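About Flarneo

Flarneo makes furniture for small bedrooms and shared rooms. We are based in Ternevstead, in a former seed warehouse near the rail yard, and everything we sell is cut, finished and packed in that building. We have been in business for 25 years.

The company started as a repair shop. People brought in dressers with broken drawers and bunk beds with split rails, and after a while we began to see the same faults over and over. The first piece we sold under our own name was a twin bed with a bolted side rail that could be tightened with an ordinary wrench. We still make it, with a few changes to the slats.

What we make

Our range is small. We make beds, dressers, desks, nightstands and wall shelves, and most pieces come in two widths. The Kudus line is our best known. It is a set of stacking storage units in ash or birch that can be bought one at a time and added to later. A unit bought today will fit on top of one from the first year of production, and we plan to keep it that way.

The Sárközi line came later and is meant for older children and adults. It has taller legs, deeper drawers and a plain oil finish. The desk in this line is 24 inches deep, so it can go behind a door or at the foot of a bed in a narrow room.

We do not make sofas or dining tables. We get asked about both, and we are happy to suggest other shops in the area.

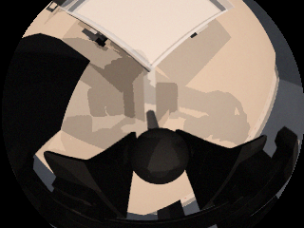

Materials and finishes

We use solid wood for frames, legs and drawer fronts. Drawer bottoms and back panels are birch plywood. Our paints are water-based and come in eight colors - the current color card is free, and we will mail one to any US address. Oil finishes need a new coat from time to time, and a small can is included with each oiled piece.

Wood varies in color and grain. If you are adding to a set you already own, send us the order number and we will try to pick boards that are close.

Orders and delivery

Most orders ship within 30 days. Painted pieces can take longer in the fall, when college and back-to-school orders overlap. We deliver in our own van to Ternevstead and nearby towns and use a freight carrier for everything else. Assembly takes two people and the tools in the box.

Repairs and parts

We still repair furniture, although now we only work on our own. Knobs, drawer runners, slats, bolts and rails are kept in stock for every piece we have sold since the Kudus line began. For older pieces we can usually make a part from the original drawings.

Visiting us

The showroom is at the front of the warehouse and is open from 8 a.m. until mid-afternoon on weekdays. You do not need an appointment to look around. If you want to talk through a room plan, please call first and bring your measurements, including the width of the stairs and doorways. Each September we sell display pieces and paint seconds at the loading dock - cash or card, and you will need to take them home the same day.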